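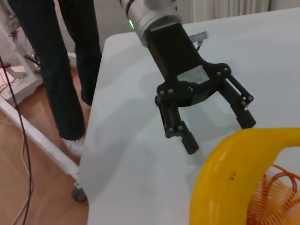
Monday mornings at Trilwood used to start with me packing fruit baskets until my wrists complained, and now they start with a coffee and two robot arms! I've been on the practice table since May and I still get a kick out of it. There's a little green light on the silver wrist, just above the gripper, and I've caught myself saying good morning to it. Reto Ortner thinks I'm nuts, but he does it too.

What's changed most is what we talk about. Before, it was who got stuck on the long orders. Now Kristine and I argue over how you'd hold a banana – near the stem or around the middle? I packed fruit for 12 years and never once had to put that into words. Suddenly my hands' know-how is worth writing down, and I love that.

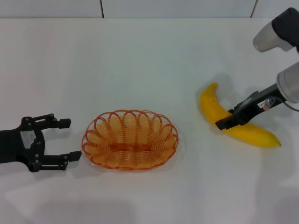

My notebook is up to 50 pages of this stuff, with a whole section on bruising and another on baskets that slide when you nudge them. Kristine wants it typed up before the Kedum people visit, so guess what I'm doing this weekend.

Not everyone is as giddy as I am. Balthasar misses the chatter on the old packing line, and I get it (I miss the radio). We asked for the people on the arms and the people on the line to swap every 2 weeks, and we got it, so he's up next. I've left him the notebook and the good chair.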